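4.2 What sellers write, and what buyers seem to read

When we first sat down with the listings we had a fairly simple idea of what a good trading card description ought to look like, and I think it is fair to say that the listings taught us otherwise over the course of a long winter. Our sample holds 534 completed sales of graded football and baseball cards, drawn from a larger pool of 2,000 listings that Rigoberto Bautista gathered from the Villalobos auction pages (the full procedure is in Section 3, and we thank him again for his patience with it). Each listing was read by two of us, and we marked whether the seller named the grading company, gave the overall grade, gave a separate grade for the autograph, and said anything at all about the condition of the cards that had no grade.

The last of these turned out to matter more than we had expected. Many sellers carry one standing sentence about ungraded cards from listing to listing, even when the only card for sale is sealed in a holder and the sentence can't possibly apply to it. We had been inclined to treat this as harmless clutter. Karim Zerouali, who collected cards for years before he ever thought of studying them, argued that a regular buyer takes the sentence as a sort of signature, a sign that the seller handles a good many cards and has settled habits. We therefore kept it as a variable of its own, and we are glad we did.

Sellers on these pages trade in all sorts of things besides cards, and the general household categories served as our comparison group (Figure 5).

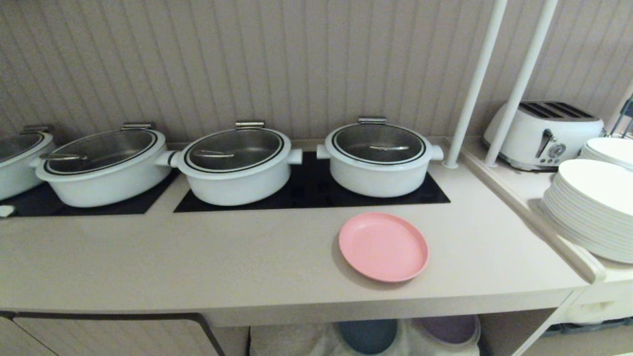
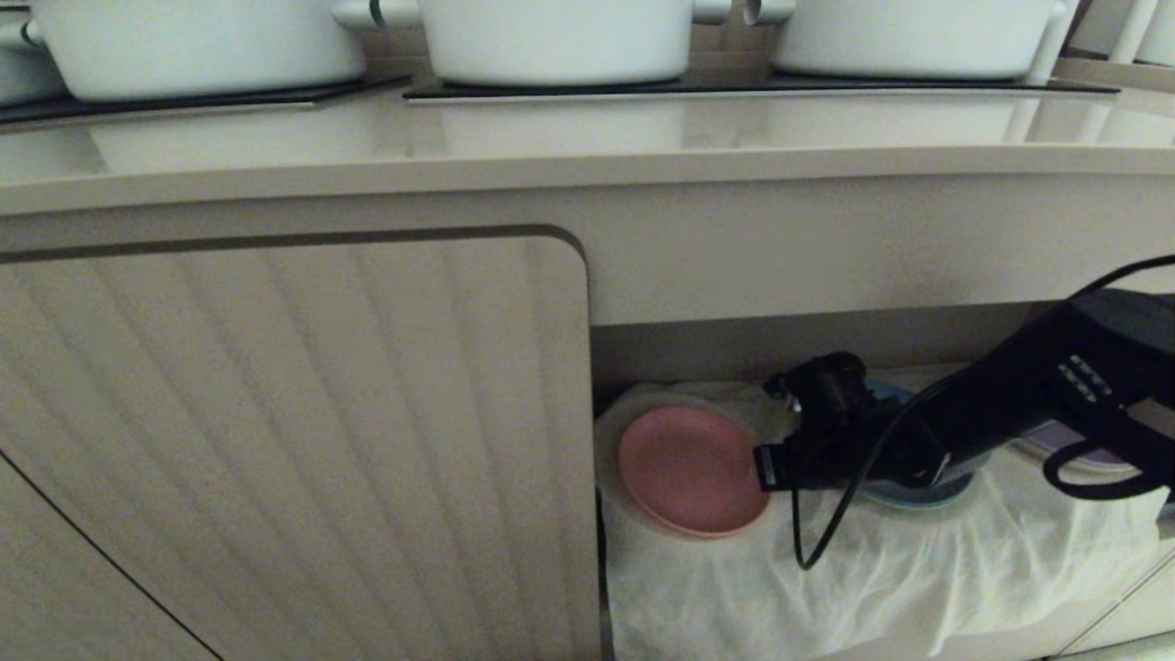

Figure 5. White pots on a pale beige countertop, with flat black surfaces beneath them.

Household listings are, on the whole, shorter and plainer, and they seldom borrow the language of grades. Card listings lean on it heavily. A "10" in the title draws the eye whether it belongs to the card or only to the signature, and we found quite a few titles in which a reader would need to slow down to tell which was meant. Following the coding plan of the earlier Bisum study, we called these titles "mixed" and set them aside for a second reading in February.

The mixed titles did not sell for noticeably more than the clear ones once we had allowed for the player and the print run. They did draw more questions from bidders, and the sellers' answers were often kinder and fuller than the listings themselves, which made for very pleasant reading. We come back to those exchanges in Section 5, along with the smaller set of listings from the Fedine site, where bidders' questions are not shown to the public.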